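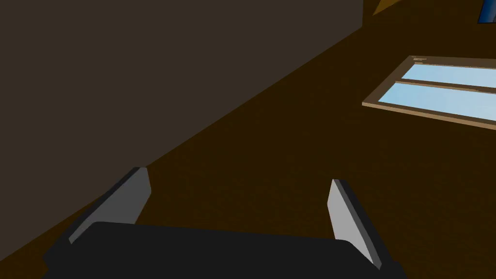 Gripper view, simulated room. Fingers open, nothing held.

Drasalham Workplace Services
Room Reset Automation: Pre-Introduction Safety and Work Practice Checklist
Site: Mnguni Building
Stage: Simulation review, before any equipment is placed on the floor
Inspection lead: Mulugeta Woldemariam
Staff representative: Mekdes Birhane
Simulation operator: Jonalyn Enriquez, Jedavau
Date of review: September 28, 2019

Scope

This checklist covers the proposed use of robots to clear tables and return items to storage in shared rooms. It applies to the simulated rooms supplied by Jedavau and to the written procedures that will accompany the equipment. A separate electrical inspection will be completed at delivery. Results are entered as Satisfactory, Action Required, or Not Reviewed.

Section A. Floor and travel route

A1. Route is free of flat objects that could be driven over or stepped on.
Result: Action Required
Comment: A framed panel was lying flat on the floor in the simulated room. The procedure does not say who removes such an object or whether the robot should wait. Room attendants currently pick up anything on the floor as they enter. That duty must remain assigned to a named person on each shift.

A2. Change from one floor surface to another is identified on the room plan.
Result: Action Required
Comment: Wood and tile are both present. The plan shows one surface only. Jedavau to correct.

A3. Staff walking route is kept separate from the robot's route during a reset.
Result: Satisfactory
Comment: Attendants asked that the doorway be treated as a staff area at all times. Agreed and added to the procedure.

Section B. Gripping and handling

B1. Gripper opens fully on the stop command.
Result: Not Reviewed
Comment: To be tested on the physical unit. A simulated stop will not be accepted as evidence for this item.

B2. Glass and breakable items are listed by type, with handling instructions for each.
Result: Action Required
Comment: The list covers plates and drinking glasses. It omits bottles and vases. Yeshi Mersha, room attendant, noted that partly full bottles are common after evening bookings and that attendants check the contents before lifting them. The robot has no equivalent step. Until one is provided, open bottles are to be removed by staff.

B3. Hand tools are excluded from automatic handling.
Result: Satisfactory
Comment: Tools left in a room are reported to Maintenance under the existing rule.

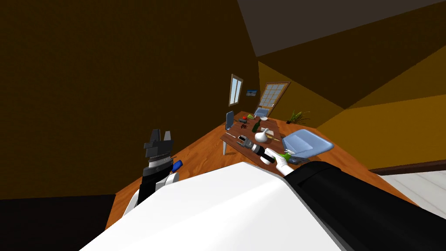

Section C. Tabletop work

C1. Crowded tables are sorted by a person before automatic clearing begins.
Result: Action Required
Comment: The draft procedure allows the robot to start on any table. Attendants consider this unsafe where laptops and keyboards share the surface with bottles and dishes. The inspection lead concurs. Electronic equipment is to be moved first, by staff, and the reset started afterward from the wall panel.

C2. Arm reach over chairs has been checked on each side of the table.
Result: Not Reviewed
Comment: Operator to repeat with the chairs pushed in and pulled out.

C3. Number of practice runs is recorded.
Result: Satisfactory
Comment: Jedavau reports 2,000 simulated runs. The log was supplied. Runs in which an item was dropped are marked, but the type of item is missing from many entries.

Section D. Effect on staff duties

D1. Changes to each position are described in writing.
Result: Action Required
Comment: The draft states that attendants will "supervise" resets. This is not sufficient. Supervising one robot while preparing the next room is a different job from supervising it without other duties. Drasalham is to state which is intended and how many rooms an attendant will be assigned. The building has 49 shared rooms.

D2. Staff may stop a reset without prior approval.
Result: Satisfactory
Comment: Confirmed in writing. A stop will not be counted against the attendant's completion times.

D3. Training is held in paid hours.
Result: Satisfactory
Comment: Sessions are planned for October under Selamawit Jemal. Ms. Birhane requested that night staff attend at the start of their own shift. Granted.

D4. Lifting and bending are reduced for current staff.
Result: Not Reviewed
Comment: Attendants expect less carrying and more standing. A seat near the wall panel has been requested. Position to be agreed with Building Services.

Actions before delivery

Jedavau: correct the room plan (A2); extend the breakables list (B2); complete the item types in the run log (C3).
Drasalham: assign floor checks by shift (A1); revise the start procedure (C1); issue revised position descriptions (D1).
Joint: complete B1 on the physical unit with Ms. Mersha or another attendant present.

The equipment may not be used in an occupied room while any item in Section B or C remains open. Copies of this checklist are kept in the attendants' office and with the inspection lead.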